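3. The Board and How We Ran It

3.1 Setup

I should say up front that this section is written by the student side of the project, so it's going to sound like it. Erzsébet Magyar supervised the course and read every draft, but the building and most of the swearing was done by Bianka Csonka, Ottó Bognár and me, with Sándor Medve joining in August when we badly needed somebody who could read our own code back to us.

The assignment was to pick one manual task and teach a two-armed robot to do it from demonstrations. We picked a peg board. We call it the Tudeck board, after the team name, and it went through two versions before it was any good (the first one warped). Small plates sit on a white base, some with pegs, some with bare openings, and there are loose parts to go with them. The outlines of several openings are black, which Ottó wanted for the cameras and which I liked because I could see them too. 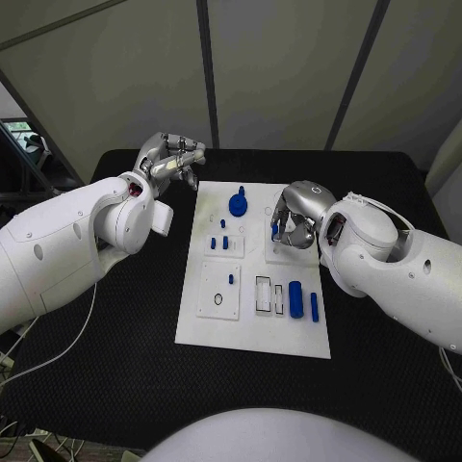

Demonstrations took up most of our semester. One of us would drive both arms through the task while another called out the next part, and by the end of the course we had kept 647 episodes. We let the operator choose which hand to start with, and that choice turned out to matter a lot for the data. In Figure 1 the right hand has a small blue peg pinched upright just over its plate while the left one waits, empty, above the opposite corner. We have a great many moments like that, one hand busy and one hand parked, and a policy trained on them learns to park beautifully! Bianka went back through the episodes and tagged the long waits so we could weight them down in training.

Figure 1. The Tudeck board during a run, right hand at a plate.

3.2 Grasping with fingers

All the earlier class projects used two-finger grippers, and I now understand why. With a full hand you have to decide what the other fingers are doing while the thumb and index finger do the work. Our first answer was to ignore them, and they knocked things over. Our second was to give the operator a handful of preset shapes (pinch, loose curl, flat, open) and blend between them with a pedal. That's the version we kept. It's less expressive than a glove, but my wrist stopped hurting after a session and our demonstrations started to look like each other, which the model seemed to enjoy.
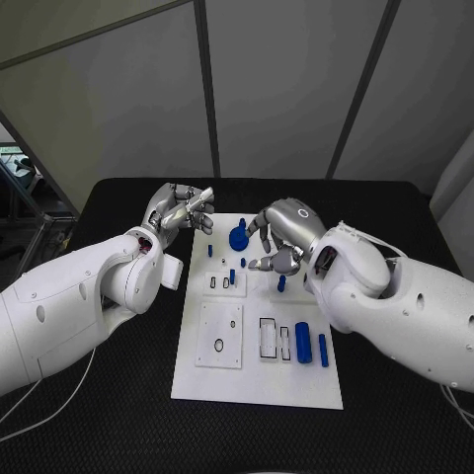
The blend did cause one problem we were slow to find. If you let go of the pedal too early, the fingers would start opening a little before the arm had finished coming down, and the peg would tip. On the recording it looks like the operator just missed. Sándor found it by plotting pedal position against wrist height, and after that we added a short lock: fingers can't open until the arm has been still for a moment. Everybody hated the lock for one afternoon and then forgot it was there.

3.3 What counts as a placement

We argued over this more than anything else. Ottó wanted a placement to count only if the part was fully seated. I wanted partial credit, partly out of self-interest, I admit, as my runs were the sloppy ones. We ended up logging two labels, "seated" and "standing," and reporting both. A standing part is upright in the right place but hasn't gone down all the way.
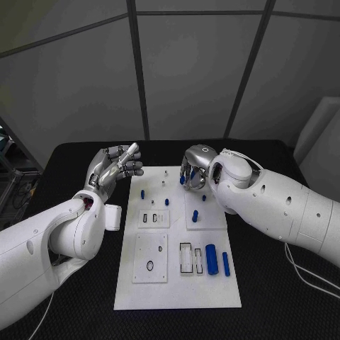 Photo: Tudeck student team

Small pegs gave us the most disagreement between labelers. When the fingers are pointing straight down over a plate they hide the very thing you're trying to judge, and the head camera can't look around them. So our rule became: don't label until the hand has cleared the plate. It cost us some time per episode, but Bianka and Ferenc Bárány, who labeled a share of the episodes with no stake in the results, stopped coming back with different answers after we wrote that down.

We also had to decide about dropped parts. If a part fell on the board and the operator could pick it up again, the episode went on, and we kept the recovery. If it left the board, we stopped and threw the episode out. I'd do that differently now. The policy got decent at small recoveries and had no idea at all what to do with a peg on the table. 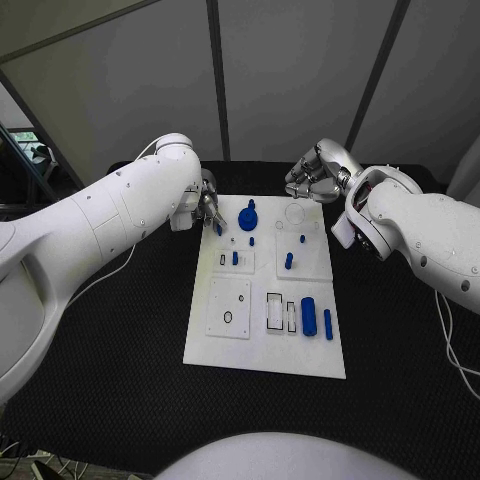

3.4 Training and test runs

We trained on the camera images plus joint positions and kept the network small enough to run on the lab machine. Each test used 5 starting layouts, and we ran every layout 4 times, with the same person resetting the board throughout. Layouts were drawn before training started and taped inside a cabinet door, so none of us could nudge them toward the ones we knew would work (I was tempted). The operator stood back with a hand on the stop button and said nothing until the arms went home. Results by layout, with both labels, are in Section 4.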